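How do I get old adhesive residue off the back of a plate without dulling the glaze?
Home and Kitchen > Cleaning and Care

Athina Kouris
Posted in Cleaning and Care

I bought a box of secondhand dinnerware at an estate sale in September and most of it is in good shape. It is everyday stoneware marked Tundale on the bottom, in a few soft colors. The trouble is the price stickers. Somebody put paper labels on the underside of every piece years ago, and a few on the front as well, right in the eating area. The paper has peeled off most of them but the glue has gone yellow and hard.

So far I have tried soaking in hot water with dish soap overnight, which took off the last of the paper but left the glue. I also tried a plastic scraper. It works on the smooth parts but skips over the foot ring, where there is no glaze and the clay is rough.

I don't want to use anything that will leave a taste, and I don't want to scratch them. Is there a method that works on both the glazed part and the bare ring? I paid 52 dollars for the whole box, so I am not going to spend a lot on special products.

Leitner
Member, 112 replies

Cooking oil. Rub it on, wait half an hour, wipe it off, wash. Works on jars too.

Johanna Widmer
Member, up to 2,000 helpful votes

Oil is fine on the glazed side but I would keep it off the foot ring. Unglazed clay soaks it up and you can end up with a dark ring that smells stale after a few months. I did this to a set of bowls and never got it all out.

Treat the two areas separately.

For the glazed parts, mix baking soda with just enough cooking oil to make a paste. Spread it over the glue, leave it 30 minutes, then rub with a soft cloth. Don't use the green side of a sponge. If it is still tacky, do it a second time before you reach for anything stronger. Finish with hot water and dish soap, and wash twice if the plate feels slick.

For the bare ring, use rubbing alcohol on a cotton pad. Hold the pad against the glue for a minute or two so it can soften, then roll the glue off with your thumb. An old toothbrush gets into the rough spots. Open a window and stay away from the stove while you do it. Let the plates air out on a rack until there is no smell, then wash as usual.

Before you start on the good pieces, try one you like least. Most modern glazes will not be bothered by any of this, but if there is a painted pattern or a gold line on top of the glaze, leave the alcohol off that part. You can usually feel overglaze decoration with a fingernail.

Two more things. Check the front of each plate under a lamp for fine cracks in the glaze. If glue has worked down into cracks it will stay yellow whatever you do, and I would use that plate under a flower pot and not for food. And don't use a hair dryer on a plate that has just been in cold water – uneven heat can crack old stoneware. On a dry plate at room temperature a dryer on low is okay for thick glue.

A plain one with no pattern, like the salmon-pink plate with the raised rim below, is the easy kind to do.
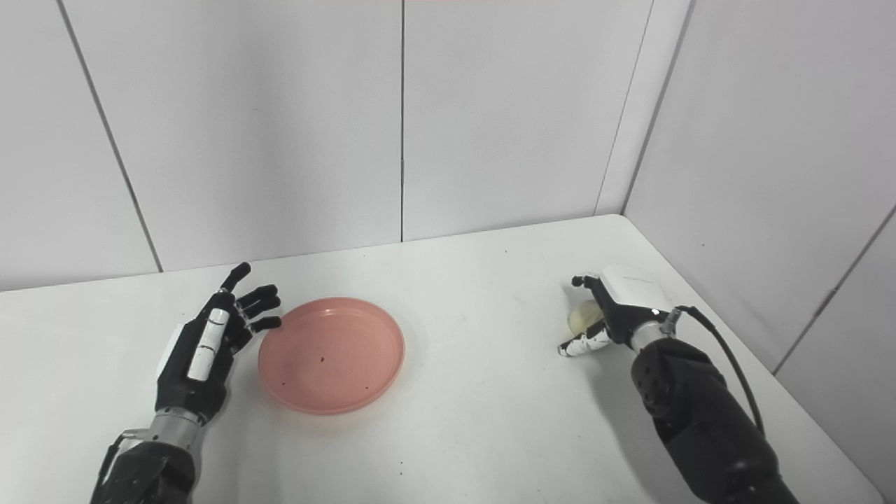 Page last changed: Jul 6, 2019

Hindberg
New member

I had the same problem with supermarket stickers and used the label remover spray from the hardware store. It did take the glue off in one go. The can said it was not for surfaces that touch food so I only used it on the bottoms. I think the store brand was Pliria but I threw the can out.

Also, if you have a dishwasher, do not run them through with the glue still on. Mine baked on harder and some of it moved to the glasses.

Athina Kouris
Original poster

Thank you all. I did a saucer with the soda paste and it came clean on the second try. The alcohol worked on the ring, though it took longer than a minute or two on the thick spots. Two of the dinner plates do have fine cracks on the front – those are going out on the porch under the geraniums.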